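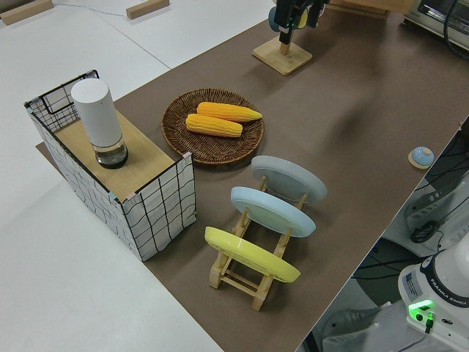
The kitchen table at the Ciltadport open day, 1 July 2022.

Halvard Solheim has sat through a lot of robot demonstrations, and he went to this one with his arms folded. He buys equipment for a chain of canteens. "I've been promised a kitchen robot every August for six years," he says. "What I get is a brochure."

The Ciltadport open day drew 133 visitors, most of whom ended up at the same table: two arms, some plates in a rack, mugs on a wooden tree, corn in a wicker tray. Ylva Engebretsen, who runs the project, called it a kitchen. Solheim didn't. "Where's the grease? Where's the guy who leaves a ladle in the wrong place?"

Engebretsen took that fairly well. She told me her group had recorded 3000 practice runs before the doors opened, and that a single task could take up to 60 seconds. I asked what share of them worked. "It depends on the task," she said — an answer I heard more than once that morning.

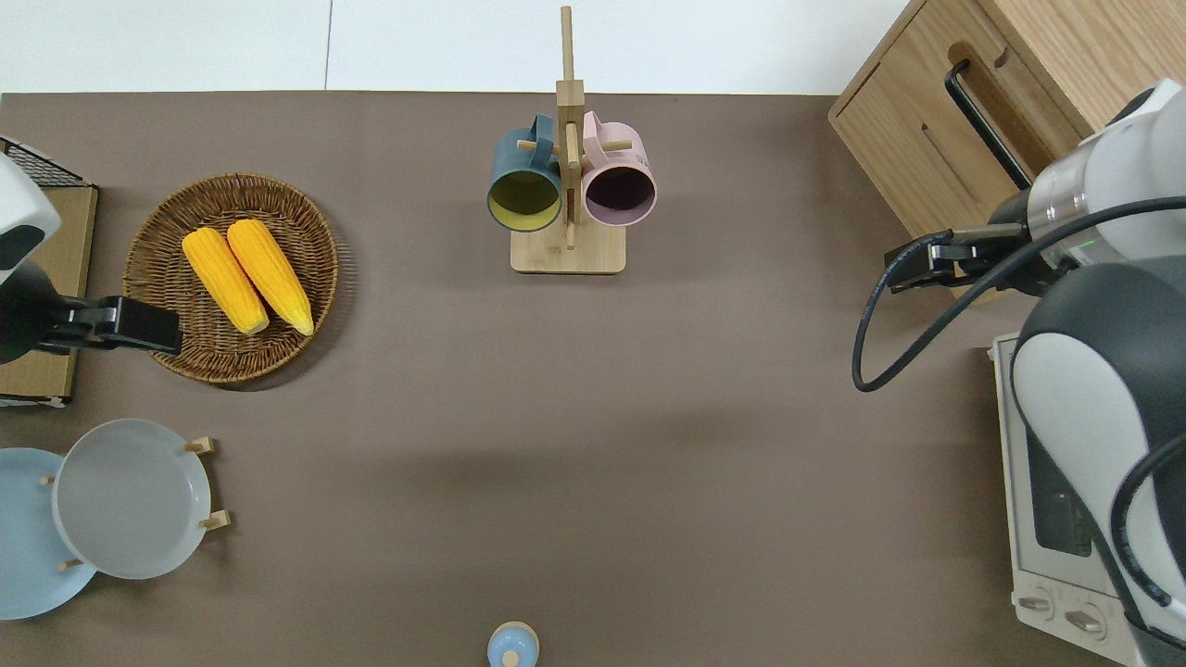

I asked Solheim whether he would put one in a canteen anyway. He thought for a while. "To do what? My people can empty a dish rack while they're arguing about soccer." He did admit that he'd stayed at the table longer than he meant to. Then he asked Engebretsen for a price, and she said it was too early to talk about one.
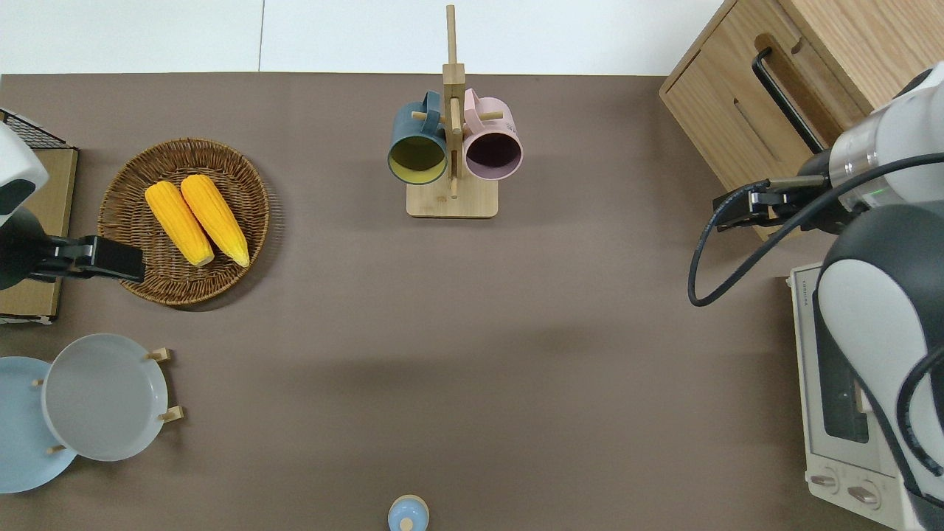
What the engineers say

Xinyi Yu, who works on the software, was more blunt than her boss. "Mugs are hard. Handles are hard. I wouldn't sell this to anybody yet," she said. Solheim wrote that down.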